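Work and Automation, week 3 handout
The refurbishing bench at Rolten

Right, this is the write-up I promised on Monday, for those of you who missed the session and for those of you who were there and couldn't read my handwriting. It goes with the reading on task splitting, so have that next to you if you can.

A bit of background first. Rolten takes in old office computers and workstations, strips them, tests the parts and builds working machines out of whatever passes. I spent a good part of April there, mostly standing behind people and getting in the way (they were very nice about it). When I first visited there were 16 people on the benches and every one of them did a whole machine, start to finish. You took a case off the trolley, opened it, pulled what needed pulling, cleaned it, tested it, wrote up the sheet and went to get the next one. If you were good at it you had your own way round the inside of a case, and you could tell from across the room who was working by the sound of the screws going into the tray.

Then the firm brought in robot arms, on a project they called Lirnar. The arms were meant to do the boring bits. I want you to hang on to that phrase, "the boring bits", because we're going to come back to it and be quite rude about it.

What counts as boring? The managers had a list. Lifting out memory sticks, opening clips, moving parts from the case to the tray, that sort of thing. It's short, repeated, hard on the thumbs, and on paper it looked like some 40 per cent of the bench time. So the sums looked lovely! Give that to the arms and people could get on with testing and fault finding, the clever stuff.

Now have a look at what the bench workers told me when I asked them the same question. Several said the unclipping and lifting was when they did their thinking. You've got your hands in the case, you notice a bit of dust where there shouldn't be any, a connector that feels loose, a capacitor with a top that isn't quite flat. By the time you sit down to test you've already got a hunch. Take the handling away and the tester gets a tray of parts and a sheet, and starts cold. One man described it as being asked to guess the end of a film from the ticket stub, and I've been stealing that line ever since.

So that's our first point for the essay, and please do use it: a task on a list isn't the same size as the task in somebody's day. If you've read the Zatgate study you'll have met this already in the chapter on the sorting room, where the "walking about" that got cut was also how people passed on news.

The second point is about who looks after the robot. Nothing in the original plan had a line for this. In practice someone had to set each case down straight, tuck the cables back so the fingers had a clear way in, and watch the first few moves. It became a job without a name. For a while whoever was nearest did it, then it settled on the newer staff, and it didn't count towards their output figures. You can imagine how that went down. Cables were the big moan, by the way. A person just pushes one aside without noticing they've done it, and there's nearly always one lying over something.

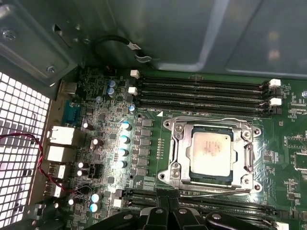
Third point, learning the trade. Under the old set-up a beginner spent weeks on the easy handling before being let near a tester, and that was how they got to know one board from another. If the easy handling goes to an arm, where does the beginner start? Rolten's first answer was a set of training videos. Their second answer, which I thought was much better, was to keep 2 benches fully manual and have new people do whole machines there before moving across. It costs them some speed and they know it does. The people I talked to on those benches were noticeably more cheerful about the arms than the ones who'd had them dropped on them.

I should be fair here, as I can feel myself getting gloomy. Plenty of staff like the arms. Sore wrists came up again and again in my interviews, and two of the older workers told me flatly that they'd have left by now without the change. Keep that in when you write. An essay that only has grumbling in it won't get far with me.

For next week: read the Begum chapter on pacing (skip the appendix unless you're keen), and come with a job you've done yourself, paid or unpaid, broken down into its tasks. Then mark the ones you'd happily give away, and put a second mark by any where you'd miss something that came along with it. A page is fine. Bring it on paper, please, we'll be swapping them round the table.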